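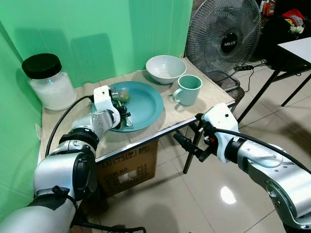
4. Loading the Dishwasher

This section applies to the Trandell 6 built-in and freestanding models. Read section 2 (Safety) and complete the installation checks in section 3 before running the first program.

4.1 Before you load

1. Scrape bones, pits, rind and large scraps into the trash. Do not rinse the dishes under the tap. The turbidity sensor reads the soil level in the first wash water, and rinsed dishes cause it to select a shorter program than the grease on them needs.

2. Remove paper labels and price stickers. Dissolved label pulp collects in the fine filter.

3. Check that each item is marked dishwasher safe. Look on the underside. If there is no mark, see the table of materials in section 9.

4. Empty cups and bowls of standing liquid.

Note: Dishes that will sit for more than a day before a full wash should be run through the Rinse & Hold program. Do not add detergent to this program.

4.2 Lower rack

The lower rack takes plates, serving dishes, pots and pans. The fold-down tines are released by the gray latch on each row.

1. Pull the rack out until it reaches the stop.

2. Raise both rows of tines for plates. Lower the rear row for pots.

3. Place dinner plates between the tines with the eating surface toward the center of the rack. Leave one slot open between deep plates and any plate with a raised rim.

4. Place bowls at an angle, open side down and facing the spray arm. Bowls that nest inside each other will not be washed.
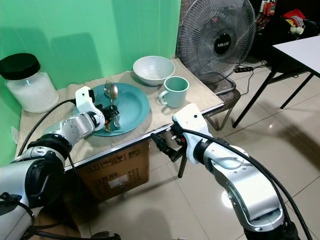

5. Put cutlery in the basket. Forks and spoons may go in with the handles down. Knives must always go in with the blade down. Mix the types in each cell so that spoons do not stack together.

6. Turn the lower spray arm by hand through one full turn. If it strikes a handle or a plate rim, move the item and turn the arm again.

CAUTION: Knives and other sharp utensils loaded with the point up can cause serious injury. Long blades belong flat on the upper rack shelf.

CAUTION: Do not place items over 300 mm tall in the lower rack while the upper rack is in its low position. The upper spray arm will be blocked and may come off its mount.

4.3 Upper rack

Use the upper rack for glasses, cups, small bowls and light plastic. The rack can be set to two heights.

To raise the rack, lift it evenly on both sides until the catches click. To lower it, hold the rack with both hands, press the two side levers and let it down. An uneven rack will not roll in fully, and the door will not latch.

Plastic items cool faster than china and hold water after the drying phase. They should be placed on the upper rack, away from the heating element, and tilted so that water runs off the rim. Larger plastic plates that do not fit between the short tines can stand against the side wall of the rack

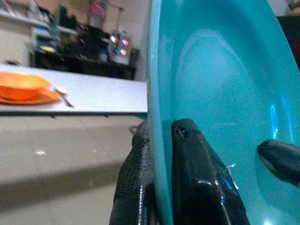

provided that they are held at two points and cannot tip onto the glasses next to them. Light pieces that move under the spray may turn over and fill with dirty water. The Skendent clip set, sold separately, holds up to 23 small pieces and attaches to the tines without tools.

Stemware should be hung from the folding shelf. Leave a gap between glasses – contact during the wash causes chips and fine scratches that cannot be polished out.

4.4 Detergent and rinse aid

1. Open the dispenser by pressing the tab toward the hinge.

2. Fill the main compartment to the lower line for a normal load or to the upper line for a heavy load. Tablets go in flat.

3. Close the lid until it clicks. A wet dispenser will cause powder to cake, so dry it first.

4. Check the rinse aid window. If it is clear, refill the reservoir. It holds 100 ml, enough for around a month of daily use. Wipe up spills before closing the door.

Note: Jadance liquid cleaner is for descaling only. Do not use it in the detergent compartment.

4.5 Starting a program

Close the door firmly. Select the program with the dial, then press Start within ten seconds or the panel will return to standby. To add an item after the start, see section 5.2.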